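3.2 Collecting demonstrations in homes

We wanted the folding data to come from real bedrooms, with real clutter, and this turned out to be the most rewarding part of the study. Each demonstrator works with a pair of hand-held grippers, one per hand, and handles the garment only through the yellow fingers. No robot has to be carried up the stairs! A session lasts 30 minutes including breaks, and the demonstrator chooses the order of the garments. Eun-ji Shin and Su-bin Wi ran the sessions in 13 homes.

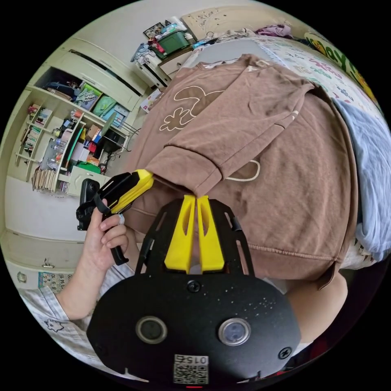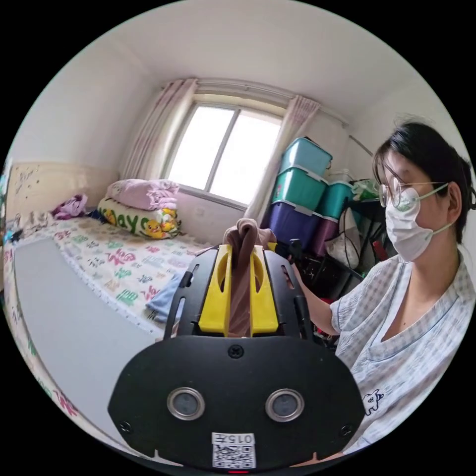 Figure 4. Views from the hand-held grippers during a bedroom session, with brown fabric held between the fingers.

Sweatshirts were by far the most interesting class. The thick hem resists a clean pinch, the cuffs swing, and a large print changes shape with every wrinkle, so a policy that leans on the print for orientation gets confused quickly. We therefore asked demonstrators to start from a different crumple each time and to leave their regrasps in. We love these regrasps. In an early version of the Seris set we had trimmed them out, and the policy trained on it would stall after a missed pinch. With them restored, it tries again from a new angle.

Demonstrators needed eight practice folds before we began to record. Two of them asked for a lighter trigger spring, and we have passed this on for the next build. Segmentation into grasp, lift, fold and release follows the procedure in Section 3.3.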